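Drernville College, Robotics Practical
Handout 3: Picking from a bin
Notes by Stanisława Michalski, revised Feb 4, 2019

Read this before the practical. Bring it with you, as the task sheet refers to the section headings. The simulator part was covered in Handout 2 and is not repeated.

What the practical is for

In the first two sessions the arm moved between fixed points that you had taught it by hand. Every object was in a known place, and if the program worked once it worked every time. Bin picking takes that away. The objects lie in a bin in no particular order, they touch and overlap, and each pick changes the arrangement for the next one.

Your group has to move objects out of the front bin and into the rear one. You are marked on the written record of your attempts and on your account of why picks failed. The number of objects moved carries few marks. A group that moves very little but keeps a good log will do better than a group that empties the bin and can't say how.

Terms used in the handout

Grasp: a placing of the fingers on an object that holds it against its own weight and against small knocks.

Approach: the path of the gripper from the point above the bin to the first contact. We treat it separately from the grasp because many failures happen here.

Clutter: anything in the bin that is not the object you want. The walls count as clutter for our purposes.

Occlusion: part of an object hidden from the camera, whether by another object or by the arm itself.

Drop: the object leaves the gripper before the release command. An object that was never lifted is a miss and is logged as a miss. Last year these were mixed up in half the logs and the totals could not be compared.

Choosing the order

With a single object the only question is where to hold it. With several, you also have to decide which comes first. The usual rule is to take whatever lies on top, and it is a good starting point. A long thin object that crosses another should normally go before the one beneath, or both will move when the lower one is pulled.

The rule has exceptions. An object on top may be too close to a wall for the fingers to get round it. A soft object underneath may be easy to pinch and slide out. Write down your intended order before you start, then write down the order that you used. The difference between the two is worth discussing in your report.

Handles deserve some thought. The far end of a long handle looks like an easy place to hold, but it is a long way from the centre of mass and the heavier end will swing down. If you can reach a point nearer the balance point, try that first. If you can't, lift slowly.

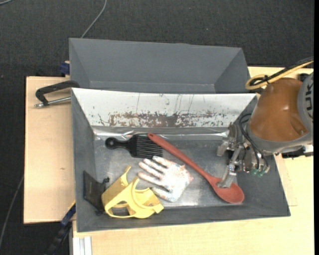 Cristian Villanueva asked at this stage in the lecture whether it would be simpler to tip everything out and spread it on the table. It would be simpler, and for some jobs in industry that is what is done, with a shaker or a moving belt that separates the parts. The point of the exercise is to deal with the bin as it stands. You may nudge an object with a closed finger to free it, and a nudge counts as an attempt.

Kinds of object

The red spoon is rigid and smooth, and its bowl and handle need different finger positions. At the bowl, a finger on either side tends to ride up over the curve. At the handle there is little height to grip, so the fingertips have to come down very close to the floor of the bin.

The black comb is flat, with teeth along one side. Grip it across the spine. Fingers placed along the teeth can slip between them, and then the comb may stay attached after release. Log that as a failed release.

The white glove is the soft one. It has no fixed shape, so a pose worked out from the camera is only good until something touches it. Pinch the fabric at the palm or the cuff and accept that the rest will hang. Clear the wall before you move sideways.

The yellow part has an irregular shape with a large arched cutout. Inserting one finger into the cutout and closing from outside is a reasonable plan. So is a grip on the raised prong, though it leaves most of the weight to one side. Try both and compare.

The lighting and the bin

The floor of the bin is metallic and has bright patches near the front edge. The silver strip at the base of the far panel has them too. A simple brightness threshold will pick these out as objects. Most groups find this out on their first run. Take one picture of the bin with nothing in it and compare every later picture with that one, or mask off the regions that cause trouble. Either method is acceptable if you say which you used.

The dark objects cause the opposite problem, particularly near a wall where they merge with shadow. Arash Nouri's group last May got round this by using the outline of the object only, and ignoring what was inside it. Their report is in the course folder under Pryor, which was the name of their program.

Procedure

1. Check that both bins are clamped and do not shift when pushed lightly by hand.
2. Check that the cables at the wrist move freely. Turn the wrist through its permitted range at low speed and watch them.
3. Stand outside the marked line. One person holds the stop button for the whole run and does nothing else.
4. Move the arm to the start point. The gripper should be open and 300 mm above the bin floor.
5. Take the picture and run the detection step. Read the result aloud to the person keeping the log.
6. Approve or reject the proposed grasp. If you reject it, log the reason.
7. Run the approach at low speed. Pause at first contact.
8. Close, lift, and wait 1000 ms before moving sideways. Most drops happen in this wait, and it is better that they happen over the front bin.
9. Move over the rear bin, lower, release.
10. Return to the start point and take a new picture. Do not reuse the old one, even if nothing seems to have moved.

If the arm stops on a force limit, leave it where it is and call Heidrun Rüegg or me. Do not drive it out by hand. The fingers are the most expensive part of the set-up and they bend before the arm notices.

The log

One line per attempt. Give the attempt number, the object, where the grasp was planned, what happened, and which of the following applies: success, miss, drop, failed release, stopped. Add a short remark if the reason was clear. "Slipped" is not a reason. "Slipped because the second finger touched the wall and closed late" is.

Keep the log on paper during the session and type it up afterwards. The file should have the same columns in the same order as the template from Handout 2, or the script that joins the logs will reject it.

Questions to prepare

How does your program decide that one object lies on top of another? If it uses a single camera view, what does it assume?

Suppose the glove is lifted and a smaller object comes up with it. Would your program know? What could you measure to find out?

Your detection step gives each proposed grasp a score. Is a high score from your program the same as a high chance of success? How would you check, using only the log?

When should the program give up on an object and go to the next?

Reading

Chapter 3 of the course notes covers contact and friction and is enough for the practical. The Munton worksheet on friction cones is optional – it helps with the third question if you have the mathematics for it. Mireille Langlois's slides on segmentation are in the same folder. The section on depth cameras can be left until the next topic.

Handing in

One report per group, no more than 1000 words without the log. Put all names on the first page. Groups that want to enter the Todilholm student contest should say so on the cover sheet, as the same report can be used for the entry with small changes to the layout.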